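小さなごみ箱と詰め替えの袋　写真と覚え書き

2020年7月19日更新

片づけの本を読むと、たいてい最初の章で「まず捨てましょう」と言われる。捨てる先のごみ箱については、三章目あたりでおしゃれなふた付きが一つ紹介されて終わりになる。中に何が入って、袋をどう掛けて、いつ口を縛るのか、そのあたりを書いてくれる人はあまりいない。写真もそうで、収納の写真に写っているごみ箱はだいたい空である。空のごみ箱を見せられても、私にはそれが使いやすいのかどうか判断できない。

写真は使っている最中のものだけ載せることにした。見栄えのする一枚を期待して来た方には、先にお断りしておく。

写真は二枚、間に書いたことのほうがずっと長い。ギャラリーと名乗っているのに、と言われるのは承知している。

一　丸いごみ箱、袋つき

内側に透ける袋を掛けた丸いごみ箱は、昔からどこの家にもある形だ。これを時代遅れだと言う人がいて、四角いほうが壁に沿うし、すき間もできないのだという。理屈としてはわかる。わかるのだが、四角いごみ箱を五年使った私の家では、角のところに必ず細かい紙くずがはまり込み、指で掻き出すことになった。袋を掛けても角に袋が届かない。袋の底が浮いたところに重いものを落とすと、口のほうがずるずる引き込まれていく。丸ならそれが起きないと言い切るつもりはないけれど、少なくとも掻き出す手間は減った。

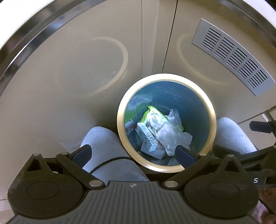 お菓子の袋と紙の箱を同じところに入れる家と、分ける家がある。自治体の決まりがあるのだから決まりどおりにすればいい話で、そこに異論はない。疑っているのは、部屋ごとに三つも四つも分別用の箱を並べるというやり方のほうだ。Rurwoodという名前で出回っている片づけの手順書では、居室に一つ、机の横に一つ、玄関に一つ、それぞれ中をさらに二つに仕切ることになっている。うちで試したら、集める日の朝に回る場所が増えただけだった。仕切りの向こう側に入ったものは、結局もう一度手で移すことになる。

箱は潰してから入れる。これも手順書にはよく書いてある。潰せば薄くなるのだから反対する理由はないが、潰した箱は角が立ち、薄い袋を突き破ることがある。とくに厚紙の小箱がいけない。私は潰すときに角の糊を剥がして平らにしているけれど、急いでいる日はそのまま放り込むし、それで困ったことは数えるほどしかない。「必ず潰す」と太字にするほどのことだろうか。

透明に近い袋を勧める人の言い分は、中が見えるから分別の間違いに気づける、というもの。Naheed Virkさんから届いた便りには逆のことが書いてあった。中が見えると家族が覗き込み、あれを捨てたこれを捨てたと言い合いになる、だから色のついた袋に替えた、と。どちらもありそうな話で、どちらが正しいという決着はたぶんつかない。私は透けるほうを使っている。安いときに買い込んだ分がまだ残っているというのが主な事情である。

袋の掛け方

縁の外側に折り返して、ごみ箱の持ち主が見たくない袋の余りをどう隠すか。専用の輪っかを売っている店がいくつもあり、Llewellynの店頭でも1,191円の枠を見た。二重になった縁の間に袋を挟み、上から押さえるとビニールがまったく見えなくなる。なるほどきれいだ。ただ、外すときに両手がいる。片手で口を絞って持ち上げ、もう片方の手で新しい袋を広げる、という流れがここで止まる。

Henryk Baranさんはこの枠を褒めている一人で、来客のある部屋にはあったほうがいいと言う。それはそうかもしれない。うちは客が少ない。

底に予備の袋を何枚か敷いておく方法は、もう説明もいらないくらい広まっている。外した下からすぐ次が出てくるという触れ込みで、私もやった。破れた袋から汁が漏れた日に、予備まで全部だめになった。それ以来、予備は棚に置いている。棚まで歩くのが面倒だという人には向かないだろうし、乾いたごみしか入れない部屋なら底でもかまわないと思う。台所と机の横を同じ流儀で済ませようとするから、話がおかしくなるのだ。

置き場所

足もとに置くのがいちばんよい、と椅子に座って作業する人はよく言う。手を下ろせば届くし、こぼれても床の上で済む。そのかわり蹴る。私は蹴る。重しを入れればいいという助言ももらったが、重しを入れたごみ箱は袋の底に固いものがあって、持ち上げるたびに引っかかる。いまは座るときに引き寄せ、立つときに壁ぎわへ押しやるという、工夫とも呼べない動作で落ち着いた。

Modusskaの冊子には「ごみ箱の定位置を決めれば部屋は散らからない」とある。定位置を決めた部屋が散らかっているのを何度も見てきた身としては、どうにも首をひねる一文だ。散らかる部屋は、ごみ箱のまわりから散らかる。入れそこねた紙が一つ床に落ち、拾わないうちに二つめが落ちる。定位置があってもなくても、拾うか拾わないかの違いだろうと思う。

二　袋ものと大きな容器

袋入りの品は、立たない。立つと書いてあるものも、中身が半分になったころには倒れる。棚に立てて並べた写真を見るたび、あれは買ってきた日に撮ったのだろうと疑ってしまう。

持ち手の穴があいた袋は、穴をフックに通して吊るすといい、という記事が出回っている。Bosvilleの読者欄でもそれを見かけた。穴があるから吊るす、というのは素直な発想で嫌いではないのだけれど、あの穴は店から提げて帰るぶんには丈夫でも、何週間も吊るしておく用途に耐えるかどうかは別の話だ。私のところでは548円のフックが先に外れ、袋は無事だった。フックが強ければ今度は穴が伸びたかもしれず、そこまで確かめる気力はなかった。 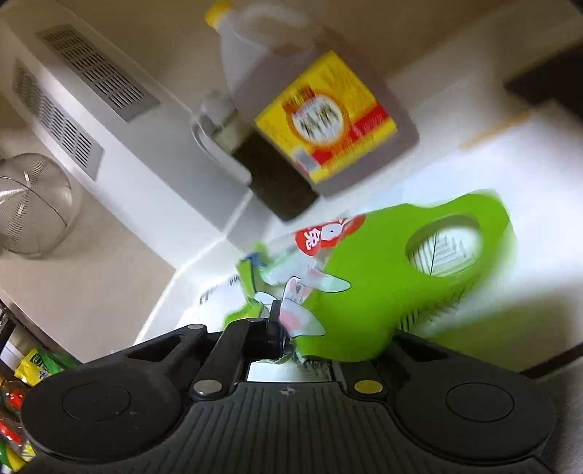

液体の大きな容器については、もう少しはっきりした意見がある。大容量は得だと言われるが、得になるのは使い切った場合に限られる。私は一度、ひと瓶で足りる調味料を大きな容器で買い、半分を残して処分した。差額で浮いたはずの分はそこで消えた。単価だけを比べた表をありがたがる人は、捨てた分の欄を自分で書き足してみてほしい。

容器の持ち手は、満杯のときより残り少ないときのほうが扱いにくい。傾ける角度が深くなって、手首がきつくなるからだ。そこで小瓶に移す。移すには漏斗がいる。漏斗を洗う。小瓶も洗う。ラベルを貼る。貼ったラベルがいつか剥がれる。小瓶に移した台所の写真は見ていて気持ちがいいが、あの漏斗がどこに干してあるのかは、ほとんど写っていない。

移し替えに反対しているように読めるかもしれないが、毎日使うものを一つ二つ移すのは私もやっている。全部を揃いの瓶に移せという教えが疑わしいのである。元の容器には期限も原材料も開け方も書いてある。わざわざ無地の瓶に入れ、書いてあったことを手で書き写し、書き写しそびれたものは半年後に匂いを嗅いで思案することになる。Naheed Virkさんは元のラベルを切り取って瓶の裏に貼るそうだ。手間はかかるが、これは筋が通っている。

ふたの色で見分ける

黄色いふたは何、赤いふたは何と決めておけば、ラベルがなくても迷わない。Rurwoodの手順書がそう書いている。困るのは、同じ商品を買い直したらふたの色が変わっていた場合と、色を決めた本人しか覚えていない場合だ。うちでは二つとも起きた。色分けの表を棚の扉に貼るところまではやってみたものの、その表を見るくらいなら容器の文字を読んだほうが早い。

絵のついた包みは、その点よくできていると思う。動物の顔や大きな漢字が一つあれば、遠くからでも見分けがつく。字の読めない子にも「うさぎの袋を取って」で通じる。収納の本はこういう包装を「生活感が出る」と嫌い、白い箱に隠すよう勧める。隠した結果、毎回箱を開けて中を確かめる。生活感のほうがまだ安上がりではないか。

開けた袋の口

輪ゴム、洗濯ばさみ、専用の留め具、折ってテープ。四つとも使ってきたが、湿気については正直なところ差がわからない。留め具を売る側の説明では、専用品が断然よいことになっている。比べた条件が書いていないので、私は保留にしている。Henryk Baranさんは留め具を色違いで揃えていて、3,341円かかったと書いてきた。その値段なら私は中身を買う。

折ってテープ、は見た目が悪いと不評だが、場所を取らない点では一番だった。ただし表面がつるつるした袋だと、何度か貼り直すうちにテープが浮く。浮いたら新しいのを貼る。テープの跡が層になった袋は、たしかに人に見せたいものではない。

中身が少なくなったら、袋の余りを切り落として低くするという手もある。切ると期限の印字ごと落とすことがあるので、鋏を入れる前に裏表を見ておくこと。私は二度やった。

寄せられた便りから

「ごみ箱を小さくしたら買い物が減った」という声をいただいた。面白いとは思うが、小さくした時期と買い物を控えた時期が重なっていただけかもしれない。大きいほうに戻してみて買い物が増えたかどうか、続きがあれば知らせてほしい。

「買い置きは棚一段まで」という決まりを守っている方もいる。段の高さが家によって違うので、うちで真似たらかなりの量が入ってしまった。

1,000円以内で揃う道具だけで片づける、という企画をModusskaがやっているらしい。袋と箱を買い足すところから始まるようなので、私は参加を見送った。家にある箱で足りないかどうか、そちらを先に見たい。

丸いごみ箱を十年使っているという方、縁が割れていないかどうかを教えてください。うちのは袋を引っかけるところが白っぽくなってきて、次も同じ形を買うか迷っている。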